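Fewer Demonstrations, Better Kept

Opinion
Charito Dalisay
10/19/26

Public funding for robot learning in this country is still awarded largely by volume. Applicants are asked how many demonstrations they will gather, over how many months, and at what cost for each. I have sat on both sides of that process, first as an applicant and now as an adviser to the Flesance program, and I believe the question is badly put.

A demonstration is a record of a person guiding a robot through a task. A learning system is then trained on many such records. If the records are careless, the system learns the carelessness along with the task. It will copy a hesitation before a grasp as faithfully as the grasp itself.

In January the Flesance team reviewed 905 demonstrations of two-armed tabletop work, all of them already accepted under our earlier rules. Reviewers set aside 209. In most of those the task had been finished, and that was the only thing the earlier rules had asked. The trouble lay in how it was finished: an object pushed along the table until it happened to line up, or one arm left idle while the other did work meant for two.

Small household electrical goods show the difficulty well. A power strip is light, smooth and longer than it is wide, and it slides when something is pressed against it. One arm must steady it while the other works. An operator can get by without doing so, and a tired operator often will.
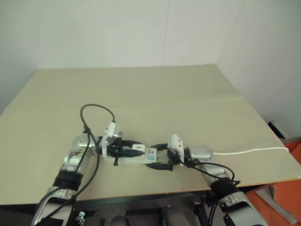
Two-armed work with a power strip and a small white adapter block.

The position of each finger matters in work of this kind, and so does the order in which the arms move. Neither appears in a count of completed episodes. A funding body that reads only the count cannot tell a patient laboratory from a hurried one, and over time it will reward the hurried one.

I am aware of the reply. Colleagues at Brulano have argued that large collections wash out their own errors, and that sorting by hand costs more than it returns. There is some force in this. Sorting is slow, and reviewers do not always agree. On our own review, two readers differed on around 7 per cent of the records, and a third had to decide. Where mistakes are scattered and unrelated, more data may well bury them. Operators' mistakes are seldom scattered, however. They are habits, and a habit is repeated every time the same person sits down at the controls.

It would also be wrong to discard every imperfect record. A dropped object that is picked up again teaches recovery, and a system that has never been shown recovery will have little to draw on when it needs it. Such records should be kept and labelled. The Travivby guidelines already ask for this, although the label is optional and most contributors leave it blank.

I would therefore ask for three changes in the next funding round. Applicants should state how their demonstrations will be reviewed, and by whom. Review time should be an allowable cost – at present it is treated as overhead, and it is the first thing cut. Recovery labels should be required.

None of this calls for new equipment. It does call for paying people to watch recordings with care, and for program officers to accept a smaller number on the front page of a report.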